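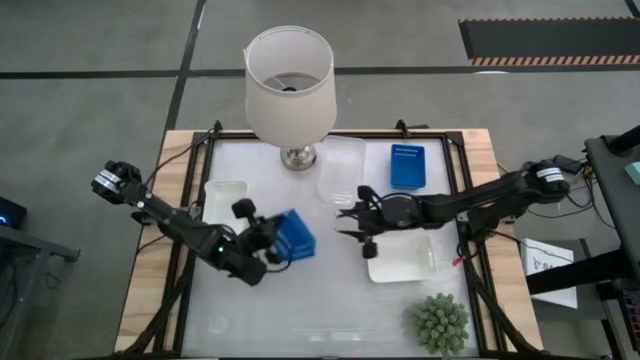
Warum ein Korb überhaupt Löcher brauche, wollte ein Kind aus unserer Leserschaft wissen, eine Kiste ohne Löcher sei doch viel praktischer, weil nichts herausfallen könne. Die Redaktion der Lernwerkstatt Skolus hat diese Frage zum Anlass genommen, Körbe, Schalen und Becher einmal genauer zu erklären.

Wissen für Kinder | Dinge im Haushalt

Körbe, Schalen, Becher: Wie Behälter beim Ordnen helfen

Was ist ein Behälter?

Ein Behälter ist ein Gegenstand, in den man etwas hineinlegen oder hineingießen kann. Er hat einen Boden und meistens auch Wände. Manche Behälter haben zusätzlich einen Deckel. Eine Brotdose ist ein Behälter, ein Eimer ebenfalls, und auch das Federmäppchen im Schulranzen gehört dazu.

Behälter haben zwei Aufgaben. Sie halten Dinge zusammen, die sonst überall herumliegen würden, und sie machen es möglich, viele Dinge auf einmal zu tragen. Wer schon einmal versucht hat, 33 Murmeln in den bloßen Händen durch das Zimmer zu bringen, kennt den Unterschied.

Schon vor Tausenden von Jahren haben Menschen Körbe aus Zweigen, Gras und Schilf geflochten. Später kamen Gefäße aus gebranntem Ton hinzu. Heute bestehen viele Behälter im Haushalt aus Kunststoff. Das Wort Plastik bedeutet im Alltag dasselbe.

Warum haben manche Körbe Löcher?

Ein geflochtener Korb hat von selbst kleine Lücken zwischen den Zweigen. Bei einem Korb aus Kunststoff werden die Löcher oder Schlitze absichtlich vorgesehen. Dafür gibt es mehrere Gründe.

Durch die Löcher gelangt Luft in den Korb. Äpfel oder Kartoffeln schimmeln weniger schnell, wenn Luft an sie herankommt. Auch ein feuchter Waschlappen trocknet in einem Korb besser als in einer geschlossenen Dose.

Außerdem kann Wasser ablaufen. Wer Sandspielzeug in einen Korb mit gelochtem Boden legt und es abspült, muss anschließend kein Wasser ausgießen. Der Sand wird dabei gleich mit hinausgespült, sofern die Löcher groß genug sind. Am besten geschieht das draußen, damit kein Sand in den Abfluss gerät.

Löcher sparen zudem Material. Wo ein Loch ist, wird kein Kunststoff gebraucht, und der Korb wird leichter. Er darf aber nicht zu viele Löcher haben, denn sonst biegen sich die Wände durch, sobald etwas Schweres darin liegt. Deshalb ist der obere Rand bei vielen Körben etwas dicker.

Das Kind mit der Frage hat trotzdem in einem Punkt recht: Für Perlen, Reis oder Büroklammern eignet sich ein Korb mit Löchern schlecht. Kleine Dinge gehören in einen Behälter mit geschlossenen Wänden.
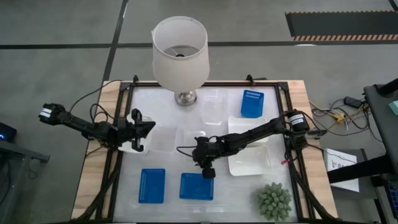 Körbe, weiße Schalen und eine Tischlampe auf der Arbeitsfläche.

Welcher Behälter passt wozu?

Auf einem Tisch kommen oft ganz verschiedene Behälter zusammen. Auf unserem Bild liegen blaue Körbe und flache weiße Schalen, und ein durchsichtiger Kunststoffbecher steht in der Nähe der Lampe. Jede Form hat ihre eigene Stärke.

Der Korb ist für Dinge gedacht, die man häufig herausnimmt und wieder hineinlegt: Bauklötze, Socken, Bürsten, Garnrollen. Er darf ruhig etwas voller sein.

Die flache Schale hat einen niedrigen Rand. Man sieht alles, was darin liegt, und nichts verschwindet unter etwas anderem. Sie eignet sich zum Sortieren, zum Beispiel für Knöpfe, Muscheln oder Schrauben. Zum Tragen ist sie weniger geeignet – kippt man sie ein wenig, rutscht der Inhalt schnell über den Rand.

Der Becher ist schmal und hoch. Stifte, Pinsel und Lineale können darin stehen und nehmen wenig Platz weg. Ist ein Becher sehr leicht, kann er mit langen Stiften umfallen. Dann hilft es, einige Kieselsteine auf den Boden zu legen.

Die durchsichtige Dose zeigt ihren Inhalt, ohne dass man sie öffnen muss. Leer ist sie auf einer hellen Unterlage allerdings leicht zu übersehen.

Warum sind manche Kunststoffe durchsichtig und andere blau?

Viele Kunststoffe sind zunächst farblos, klar oder milchig. Soll ein Korb blau werden, mischt man einen Farbstoff unter das Material, bevor es geformt wird. Die Farbe sitzt also nicht wie Lack auf der Oberfläche, sie steckt im ganzen Korb. Das lässt sich gut beobachten, wenn ein alter, durchgefärbter Korb zerbricht: Auch an der Bruchstelle ist er farbig.

Bei einem durchsichtigen Becher fehlt der Farbstoff, der das Licht aufhält. Die Lichtstrahlen gehen durch die Wand hindurch. Nur am Rand und an den gebogenen Stellen spiegelt sich ein Teil des Lichts, und an diesen hellen Linien erkennt das Auge den Becher.

Wie entsteht ein Korb aus Kunststoff?

Am Anfang stehen kleine Körner, die man Granulat nennt. Sie sehen aus wie Linsen oder grober Reis. In der Werkstatt Plaltix, die unsere Redaktion im März besucht hat, werden solche Körner in großen Säcken angeliefert.

Eine Maschine erhitzt die Körner, bis sie zu einem zähen Brei werden. Der Brei wird mit großem Druck in eine Form aus Stahl gepresst. Die Form ist innen hohl, und der Hohlraum hat genau die Gestalt des späteren Korbes. Wo der Korb Löcher bekommen soll, sitzen in der Form kleine Stege aus Stahl, an denen der Brei vorbeifließen muss. Danach kühlt der Kunststoff ab und wird fest. Die Form öffnet sich, und der Korb kommt heraus. Fachleute nennen dieses Verfahren Spritzgießen.

In der Werkstatt Plaltix entstehen auf diese Weise fast 400 Körbe am Tag. Körbe mit Fehlern werden zerkleinert und noch einmal eingeschmolzen.

Gutes Licht gehört dazu

Wer sortiert, muss Farben und Formen unterscheiden können. Dunkelblau und Schwarz sehen im Halbdunkel beinahe gleich aus. Eine Tischlampe ist deshalb beim Ordnen eine gute Hilfe.

Viele Tischlampen tragen einen Schirm aus Stoff. Er verhindert, dass das Licht der Glühlampe oder LED direkt in die Augen fällt, und verteilt es weich. Ist der Schirm oben und unten offen, gelangt ein Teil des Lichts an die Decke und ein Teil auf den Tisch. Durch die obere Öffnung entweicht auch die Wärme. Auf einen Lampenschirm darf deshalb niemals ein Tuch oder ein Blatt Papier gelegt werden, denn es könnte sich entzünden.

Der Fuß der Lampe soll sicher auf der Tischplatte stehen. Das Kabel wird so gelegt, dass niemand daran hängen bleibt.

Zum Ausprobieren: die Sortierstunde

Benötigt werden ein Korb, zwei flache Schalen, ein Becher und 15 kleine Gegenstände aus dem Kinderzimmer. Geeignet sind zum Beispiel Bausteine, Stifte, Knöpfe, Radiergummis und Spielfiguren. Knöpfe und andere sehr kleine Teile gehören nicht in die Hände jüngerer Geschwister.

Zuerst werden alle Gegenstände auf den Tisch gelegt. Dann wird eine Regel gewählt, etwa die Farbe. Alles Rote kommt in die erste Schale, alles Blaue in die zweite, der Rest in den Korb. Anschließend wird der Tisch wieder leer geräumt und nach einer anderen Regel sortiert: nach Größe, nach Material oder danach, ob ein Gegenstand rollen kann.

Dabei fällt auf, dass derselbe Gegenstand jedes Mal an einem anderen Platz landen kann. Ein roter Holzstift gehört einmal zum Roten, einmal zum Holz und einmal zu den Dingen, die rollen. Eine Gruppe aus der Lernwerkstatt hat für ihre Sammlung 11 verschiedene Regeln gefunden.

Wer zu zweit arbeitet, kann ein Ratespiel daraus machen. Ein Kind sortiert, ohne seine Regel zu verraten, und das andere versucht, sie zu erraten.

Kleines Wörterbuch

Granulat: kleine Körner, aus denen Gegenstände aus Kunststoff hergestellt werden.

Spritzgießen: ein Verfahren, bei dem geschmolzener Kunststoff in eine Form gepresst wird.

Transparent: ein anderes Wort für durchsichtig.

Sortieren: Dinge nach einer Regel in Gruppen ordnen.

Weitere Fragen zu Dingen aus dem Haushalt nimmt die Redaktion der Lernwerkstatt Skolus gern schriftlich entgegen. Eltern und Lehrkräfte dürfen diesen Text für den Unterricht kopieren.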